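Ticket: Lasari demo cell, hand-held gripper drops cloth on second fold
Queue: Open day support
Status: Closed, one follow-up
Priority: High until end of visit, then Normal
Reported by: Front desk, Kaltalell building
Opened: Thursday, October 5, 2023, 08:52

Summary
Visitors can pick up a garment edge with the hand-held unit but lose it during the fold. Fault shows on the garment station only. The towel station is running the same build and has no complaints. Doors open to the first school group at 10:00.

Environment
Hand-held unit 4, two-finger, linkage driven
Recorder software Dudis, build 93
Station 2, ironing board, work jackets and shirts
Power and data over one cable, wall side

08:58
Reproduced. Five attempts by me, three drops. In each case the fabric slid out toward the fingertips when the hand turned past the halfway point of the fold. Trigger was held fully closed. No error in the Dudis log, and the finger position reading stayed where it should for a closed grip.

09:06
Swapped units between stations 1 and 2. Unit 4 drops towels as well. The unit from the towel station folds jackets without trouble. Fault follows the unit. Station, board and garments ruled out.

09:11
Checked closing force with the bench scale. Unit 4 reads 35 percent of the value on its setup sheet. The other unit is within limits. Fingers meet visually, so a look at the gap alone does not catch this.

09:20
Took the cover plate off the handle. The set screw on the trigger link had backed out. Travel was being used up before the fingers were under load. The position reading comes from the trigger side, which explains the clean log. Tightened, added thread lock, marked the screw head with paint. Thread lock needs longer than we have to cure fully, so the unit is to be checked again at lunch.

09:34
Force back in range. Repeated the test on a beige jacket at station 2, edge pinch first, then the full fold. Ten folds, no drops.
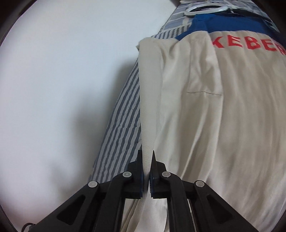

Nam-gil Kwon
Demo Support Technician, Lasari

09:41
Notes on grip for whoever is staffing station 2. Take the cloth at the folded edge and get a real fold of fabric between the tips before closing. A single layer at the very end of the fingers will hold on a towel but can creep on heavier cotton. Keep the lettering on the jacket facing up so the visitor has a reference for which way round it goes.

09:44
Cable routing at station 2 looked at while I was there. It runs down the wall side. Leave it there. If it gets pulled to the front, the left hand catches it on the way back from the fold.

10:00
First group in. Ticket moved to Monitoring.

10:47
Call from station 2. Recording stopped during a visitor run. Not the same fault. Dudis had reached the session limit, which was still set to 39 from rehearsal. Raised the limit and restarted the recorder. Two visitor runs were not saved. Host told them and they repeated the task. No hardware action.

11:15
Orvokki Vuorinen (visit host) asks whether the tips can be changed to the soft set from the Ikonen case for the younger group. Answer: no, not during open hours. The soft set needs its own force setup, and we have just confirmed this one. Offered the towel station for that group instead. Accepted.

12:20
Lunch check. Paint mark on the set screw has not moved. Force unchanged from 09:34. Pivots free, no play that I can feel. Wiped lint off the grip pad. Lint buildup was light but worth doing at each break, as the jackets shed more than the towels do.

13:05
Afternoon group in. Spare unit placed on the shelf under station 1, charged and paired, so a swap takes under a minute if needed.

15:30
Doors closed. No further drops reported at either station. Spare not used.

15:52
Final force check on unit 4, in range. Logs copied to the Kaltalell share, folder named by station. The rehearsal runs from September are still in the same folder and need to be moved before anybody pulls numbers from it.

Root cause
Loose set screw on the trigger link, unit 4. The screw was fitted dry when the link was replaced in September. The work order does not mention thread lock.

Resolution
Screw tightened and locked. Force confirmed three times during the day.

Follow-up
1. Add thread lock and a force reading to the link replacement work order. Owner: Kwon.
2. Check the same screw on all other hand-held units before the next visit. Owner: Kwon.
3. Reset the Dudis session limit as part of the opening checklist. Owner: Vuorinen.

Items 1 and 3 done at time of closing. Item 2 moved to its own ticket.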